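**Ticket 214 — Las fichas de la colección de septiembre salen con la talla equivocada**

Abierto por: Nazma Patwary (tienda online, Gesdale)
Asignado a: Selvaraj Jayawardena
Prioridad: alta
Estado: resuelto, pendiente de revisión

**Descripción**

En la web de Gesdale, los abrigos y vestidos de Tistis muestran la talla italiana como si fuera la española. Una clienta pidió una 42 y recibió una prenda que en nuestra tabla es una 38. Hay 57 referencias afectadas. El resto de marcas se ve bien.

**Registro**

Selvaraj: Reproducido. El catálogo de Tistis llega con la columna «talla» sin país de origen y el importador aplica ES por defecto. Con Drekcombe no pasa porque su archivo trae el código IT.

Nazma: ¿Se puede retirar la venta mientras tanto? Siguen entrando pedidos.

Selvaraj: Ocultadas las 57. Los pedidos ya pagados quedan retenidos — no se envía nada hasta confirmar talla con la clienta.

Montri Panyasiri: Añadida una regla para Tistis (origen IT). Primera importación de prueba fallida: el límite es de 1,000 líneas por lote y el archivo lo supera. Dividido en 3 lotes, los tres completos.

Siriporn Thepsuriya: Revisadas las fichas de abrigos y vestidos. Tallas correctas. Falta la miniatura en el bloque «Casa» del pie de página, que usa la misma caché. Vaciada la caché.

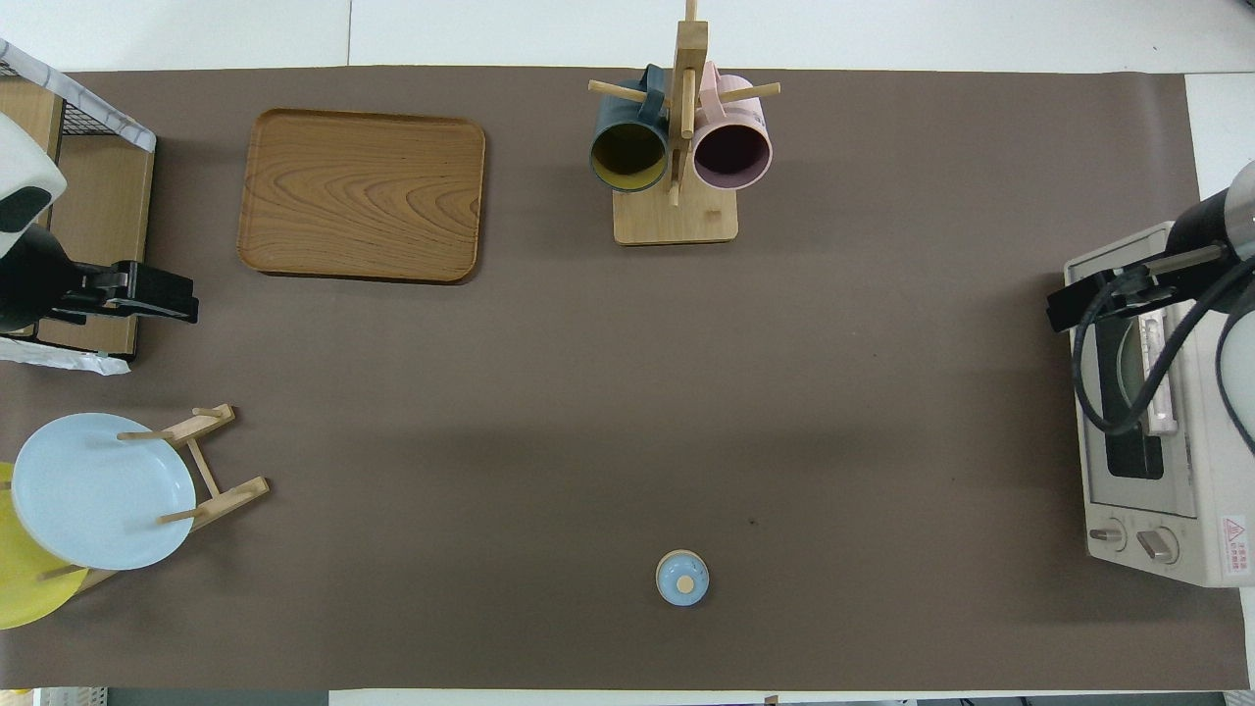
*Adjunto 1. Bloque «Casa»: bandeja de madera, tazas y platos.*

Montri: Fichas visibles de nuevo. Queda pedir a Tistis que incluya el país en el próximo envío.

Nazma: Avisadas las clientas con pedido retenido. Dos cambian de talla, otra prefiere el reembolso. Dejo el ticket abierto hasta que se abone.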